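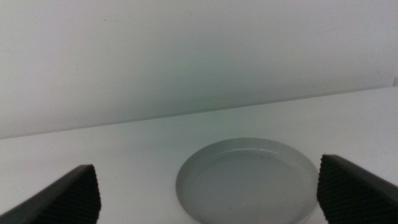

White tabletop, white wall.

Ruba Majali eats lunch in her car. She told me this before I'd even gotten my recorder out, and then she apologized for the crumbs, and then she offered me half of a cheese sandwich. I took it. We were parked behind the Tsikata clinic in Dolgate with the heater going, and I had until one o'clock, when she had to be across the river to change a dressing.

Ruba is one of the 2 home-visit nurses left on the county payroll. There used to be five. If you live out past the grain elevator and you've come home from the hospital with a drain in your side, or a new baby, or a box of needles and a leaflet about insulin, it's Ruba or Maya Saliba who knocks on your door. Last year the pair of them made 1,298 visits. I wanted to talk to her about November, when the county council cut the mileage money, and about the meeting afterward that half the town seems to have an opinion on and that I managed to miss because I had the flu.

"You didn't miss much," she said. "Well, you missed me getting red in the face."

The mileage business first. Nurses here drive their own cars and send in a form for the gas. In November the council voted to cap what each nurse can claim in a month, and the cap came out lower than what Ruba usually spends by the third week. I asked how she'd found out.

"An email! It came while I was sitting with a gentleman who'd had a stroke, and his daughter was showing me how she'd moved the bed. My phone buzzed and I looked at it in the driveway after. I read it two times. I thought they'd left a number off."

They hadn't. So she did what I think a lot of us would do, she called her council member, Elie Dabbas, and left a message. Then another one. He called back that weekend and was, she says, perfectly polite. "He told me I could plan my routes better. I said, Mr. Dabbas, the patients live where they live. I can't put Mrs. So-and-so from the lake next door to the one up on the ridge just so it makes a nice loop."

I should say I asked Mr. Dabbas about this too, and he told me over the phone that he has "nothing but respect for our nurses" and that every department was asked to find savings. He also brought up the scheduling software the county bought last spring, a thing called Plonetti, which was supposed to cut the driving down by itself. I mentioned it to Ruba and she laughed so hard she had to put her coffee in the cup holder.

"Plonetti thinks the ferry runs all winter," she said. "It sent Maya to the landing in January. She sat there looking at the ice. Then she had to go all the way around by the bridge, and she was late for a man who can't have his pain medicine late."

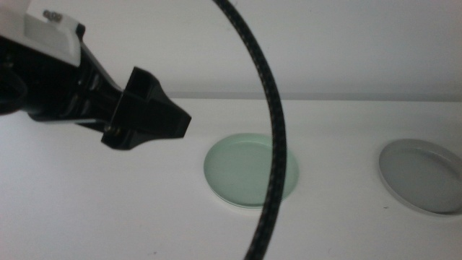
The longest day she's had since the cap went in was 110 miles, with six patients and one flat tire. She paid for the last part of that month herself. I asked how much, and she shook her head and wouldn't tell me, then told me anyway and asked me to keep it out of the paper, so I will. It's more than my electric bill.

What bothers her more than the money (and she came back to this three or four times, once with her mouth full) is what gets dropped when you start counting miles. A wound check turns into a phone call. A new mother who lives the farthest out gets one visit where she would have had a few. "On the phone everybody's fine," Ruba said. "You ask, how's the leg, and they say fine. You go to the house and the leg is not fine. I can smell it from the door sometimes. You can't smell a leg on the phone."

I've thought about that sentence every day since.

So, the meeting. Ruba had signed up to speak, and speakers get three minutes. She'd written hers out on the back of a supply list with help from Stefaniia Savchuk, who runs the front desk at Tsikata and used to teach debate. She got as far as the part about the ferry when one of the members asked, out loud and into his microphone, whether she was "on the clock right now."

"I'd been up since five," she told me. "I had taken an unpaid evening off from my other job to be there. So I said that. I maybe said it loudly."

She has another job, yes. Two evenings a week she takes blood pressures and answers questions at the pharmacy in Brimik, and that's been going on for years. She didn't think it was worth bringing up until I asked, and she looked a little surprised that I wrote it down.

People clapped, from what I hear. Some people also wrote letters to this website saying that public employees shouldn't be rude to elected officials, and we ran those letters, and Ruba read every one. Did they sting? "One did. It was from somebody whose mother I took care of." She looked out the windshield for a while. "But she's allowed. She was tired too, when I knew her."

Stefaniia has since started a petition to lift the cap. It had 1,229 names on it the afternoon I stopped in, which in a county our size is a lot of names. The council has agreed to look at the mileage again with the spring budget. Mr. Dabbas wouldn't tell me how he plans to vote. He did say he'd be willing to ride along with one of the nurses for a day, and I passed that on to Ruba, who said he's welcome as long as the patients agree and he brings boots.

I asked if she'd thought about quitting. She has a cousin at a big hospital in the city who keeps sending her job listings, with parking included and a cafeteria.

"I think about it at the gas pump," she said. "Then I get to the first house and somebody's got the kettle on and I forget." She brushed the crumbs off her lap and onto the floor mat. "But Maya has two little kids. She can't forget so easily. If Maya goes, I can't do the whole county. I'm telling you that as a fact, I'm not threatening anybody. Put that in."

It was eight minutes to one. She'd already started checking her bag in the back seat — gauze, tape, gloves, the good scissors, a jar of plum jam she was returning to somebody — and I got out and stood in the slush while she looked for her other glove. She rolled the window down to tell me the petition is at the front desk at Tsikata until the end of the month, and that Stefaniia has pens.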